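Notes on the Reorganisation of the Long Table

26 May 2019

3 comments | 18 shares

Readers of this journal will recall that in April the author undertook to reduce the quantity of loose goods kept at the studio. The cupboards have since been dealt with and require no further discussion. The present entry concerns the long green table, which had for some years served as the place where anything without a home was put down and left.

The initial approach was to purchase a single shelving unit of the Ustitz type and to stand it against the wall. Measurements were taken and the unit was found to be unsuitable. It would have required 297 millimetres of clear depth behind the table, and that depth is occupied by the conduit cover. The unit was returned to Eltow at the author's expense. It was then decided that the far edge of the table itself should be given over to storage, and that the remainder of the surface should be kept clear for work.

Open bins were preferred to lidded boxes. Lids had been tried previously, on the craft supplies, and were found to be left off within a fortnight and stacked elsewhere, where they became a further category of clutter. An open bin can be filled from a standing position with one hand. It also shows when it has become too full. The objection that open bins collect dust is accepted, and a wipe-down has been added to the monthly cleaning list.

Colour was used in place of labels. The author has a label maker, purchased from Wuso, and has applied it with some enthusiasm in the past. Labels, however, commit a container to one purpose, and the contents of this table change with the season. The orange-brown bin is reserved for jars and similar upright items, and its lowered side makes the shorter things easier to reach. The blue bin is designated for packets that have been opened and should be eaten first. The pink bin is for household sundries pending a decision. Persons using the studio have been asked to observe these divisions, and compliance to date has been satisfactory, with the exception of biscuits.

Snacks remain the principal difficulty. A rule was introduced under which no packet was to stand outside its bin overnight. It was relaxed after the first week, as the taller bags will not lie flat without being crushed, and crushed corn chips are of limited use to anyone. Bags may now stand behind the bins provided that they are folded and clipped. Seasonings may remain on the table in their own right. The bagel seasoning in particular is used on eggs, on avocado, on cottage cheese and on most of what is eaten at the studio at lunch, and there was no merit in putting it away between one day and the next.

The large transparent bin is from Kao and cost more than the other containers together. It was selected for soft and bulky goods, which had formerly been kept in shopping bags under the table. The walls are cloudy but permit a general idea of what is inside, and this has been sufficient in practice. A bin of this size does invite overfilling – the author recommends emptying it completely at every change of season and returning only what has been used.

Some consideration was given to moving the plants to the windowsill. They have been retained. The succulents ask for very little, being watered every 12 days in the warmer months and less often in winter, and they give the end of the row a more settled character than another container would have done. A saucer was tried under the planter and discarded when it proved too shallow.

The surface of the table has not been treated. It carries a number of scratches, the longest of them on the right-hand side, and a quotation of 700 dollars was obtained for resurfacing. This was declined. The table is a work table, and the money has been set aside for a second lamp. A cutting mat will be used for anything involving a blade.

Two matters are outstanding. The yellow-green container between the brown and blue bins has no assigned purpose and is at present wedged in place, and a narrower substitute may be sought. The cords at the left end also require attention – a set of 4 adhesive clips has been ordered and will be fitted on arrival. A further entry will be made on the pantry shelves once the weather is cooler and the heater has been moved out of the way.
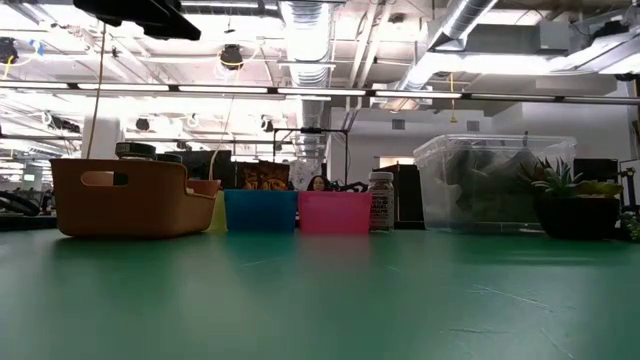
The far edge of the long table, with bins at left and succulents at right.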